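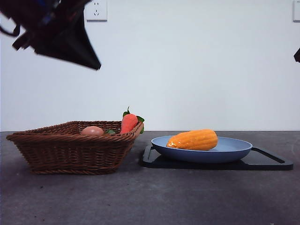
Fig. 7.1 Basket and plate set out for the pick-and-place task, Sukham site.

CHAPTER 7
Going to See It: Visits, Open Days and Demonstrations

In this chapter you will:
- plan a visit to a workplace that uses robots
- watch a demonstration and take notes you can use later
- tell the difference between what you saw and what you were told
- write up a visit in under 500 words

Before you start: you need the table of gripper types from Chapter 6, and a pencil. Pens run out.

7.1 Why go at all?

Six chapters of diagrams so far. Joints, sensors, control loops, grippers. All needed. But a diagram never drops anything. Stand next to a working arm for ten minutes and you start asking other questions. How long is it still for between moves? Who puts the things back afterwards? What is that noise?

The visit used all through this chapter is the open day at Grurkix, held at their Sukham site on 13/03/2026. Grurkix build and test arms for sorting and packing work. A group of students from Skastivbridge went along with their teacher, Beverley Dunmore, and they kindly let us use their notes. Spelling mistakes and all, in places.

Look again at Fig. 7.1. Toy vegetables and an egg, a wicker basket, a blue plate on a black tray. Kitchen things, more or less. Several of the students had expected car parts, and said so in their notes. But think about what each thing asks of a gripper. An egg is smooth and curved. A carrot with a leafy top gives you a choice of where to take hold. The orange toy on the plate is long and bumpy, with rows of rounded ridges, and it can be gripped across the middle or near one end. Then the basket: sloping sides, a thick rim, and anything inside it has to be reached from above.

Write down now, before reading on: which of these would you give the robot first, and why? Keep your answer. You'll want it in 7.4.

7.2 Before the visit

Most bad visits are bad before the coach leaves. People turn up without having read anything, ask "what does it do?", get a polite answer and write that down.

Beverley Dunmore's group did the following in the week before:

Read the site's own leaflet. Twice.
Wrote two questions each, swapped them, crossed out any that the leaflet answered.
Checked the rules on hair, sleeves, bags and phones.
Agreed who would watch what. One pair on the gripper, one pair on the objects, one pair on the person running the demonstration.

That last job gets forgotten. The operator is part of the system. Where does she stand, when does she touch the keyboard, when does she step in?

Key term: OPERATOR. The person in charge of a robot while it is runing. May be some distance away from it.

7.3 During the demonstration

The demonstrator at Sukham was Yu-na Hwang, a test engineer. She spoke for a short while, then went quiet and let the arm get on with it. From the notes of Declan Nuttall, gripper pair:

"Comes down slow. Slower than I thought. Stops above, waits, goes again. Fingers are pointed at the end, like a wedge. Ms Hwang says the shape helps it get in beside things without shoving them. Asked about the wait. She says it is checking the position before it closes."

Good notes. Short, in order, and he marks which bits came from Ms Hwang. Compare the same few minutes from Defne Öztürkmen, objects pair:

"The basket is harder than the plate. On the plate you can get at it from all sides. In the basket there is a wall in the way whichever way you come, and the other things are close. I would have used a flat box. Asked. She said people don't live with flat boxes."

Also good, in a different way. She has an opinion and she tested it by asking.

Try this: cover the two extracts. From memory, list one thing seen and one thing told for each student. Most people mix up at least one.

A word on numbers. Visitors get given plenty of them. Ms Hwang told the group that the test plan for this task has 284 runs in it, and that a fresh layout of objects is used each time. Write the number down with its unit and who said it. "284" alone in the margin means nothing by September.

7.4 Asking better questions

Weak: Is it clever?
Better: What happens if the egg isn't where it was last time?

Weak: Does it ever go wrong?
Better: Out of the last 100 runs, which object gave the most trouble?

Weak: Will it take people's jobs?
Better: Who did this work before, and what do they do now?

The third one was put to Roland Penrose, who manages the Sukham site. His full reply is in the reading at the end of the chapter, with a letter from a packing firm, Pilkington, that disagrees with him on nearly every point. Read both before the class debate.

Now go back to the answer you wrote for 7.1. Would you change the order? Add one line saying what changed your mind, or what didnt. Then turn over for Activity 7A, planning sheet for your own visit.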